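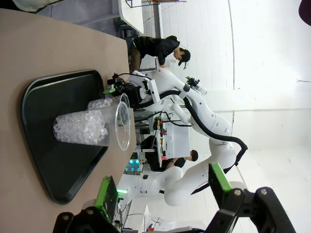
How much ice goes in a cup of iced coffee?
Fill the cup to the top before anything else goes in. A half-filled cup melts quicker, because a small heap of ice has to cool the same amount of coffee as a big one, and you end up with something the color of a puddle. Customers who ask for "light ice" get light ice, and a gentle look.

Cold Drinks at the Salley Street Counter: Your Questions
20 August 2025
By Abbas Hassanpour

Am I paying for ice?
You are paying for a drink, which contains ice. The coffee is measured before it meets the cup, so a full scoop of cubes doesn't steal any of it. If you order light ice you get the same pour and a cup with some air at the top. We do not top up the air.

Can I have no ice at all?
You can. The coffee comes out of the fridge cold and will stay cold for as long as it feels like it. Radymyr drinks his this way and finishes it in 3 swallows, so it works for him.

Why cubes? The place near my office does that nice crunchy ice.
We like the crunchy kind too. It has a lot of surface, it melts fast, and it is lovely in lemonade, where a little extra water does no harm. Coffee is less forgiving. Solid clear cubes go slowly and leave the drink tasting like itself until you're near the bottom. If you came in mainly to chew, ask for a cup of ice. It's free with any drink, and your dentist can take it up with you directly.

How do you get the ice clear?
Most of the cloudiness in ice is trapped air, and the cure is to freeze it slowly from one side so the air gets pushed out ahead of the ice. Our machine, a secondhand Trasutell with strong opinions about summer, does this by running water over a cold plate. At home, put water in a small picnic cooler with the lid off, stand it in the freezer, and take the block out before the bottom freezes through. Saw it up with a bread knife. Boiling the water first helps a little, though less than people on the internet would like.

My ice at home tastes like the freezer. What do I do?
Throw it out and start again. Ice picks up smells from anything unwrapped, and a tray left since June has been sitting beside that half onion the whole time. Wash the trays, cover them, and use the cubes within a week or two. Keep the onion somewhere else.

Can I pour hot coffee straight over ice?
If you brewed it for that, sure. Use less water than usual and let the melt make up the difference. Ordinary hot coffee poured over ice gives you ordinary lukewarm coffee, and a thin plastic cup may go soft on you as well. Brew into something sturdy and pour it over fresh cubes afterward.

Why won't you fill my drink before I get here?
Because you said you were two minutes away, and we have met you. We'll ice a cup when you reach the counter - before that it's just a slow way of making water. For phone orders we keep the coffee chilled and pour when you walk in.

Do you do ice for parties?
Yes, in 9-pound bags, with a day's notice. Figure a pound a guest, more if the party is outdoors or the guests are Radymyr's cousins. Bring your own cooler. The biggest order so far was 73 bags for the Dela Peña wedding, and the machine sulked for most of a week.

Which syrup works in a cold drink?
Liquid ones. Granulated sugar sinks to the bottom of a cold coffee and waits there for your last sip. We use Jolutico vanilla and a plain syrup we make ourselves: equal parts sugar and hot water, stirred until clear, then chilled. Stir it in before you add the ice, or get a long spoon and some patience.

Can I reuse my plastic cup?
For a refill the same day, bring it back and we'll rinse it and put in fresh ice. After that, please wash it properly or recycle it. We've seen what comes out of car cup holders.

Something else?
Ask at the counter, or leave a message at extension 1314. Radymyr Melnychuk checks it in the mornings, after his coffee.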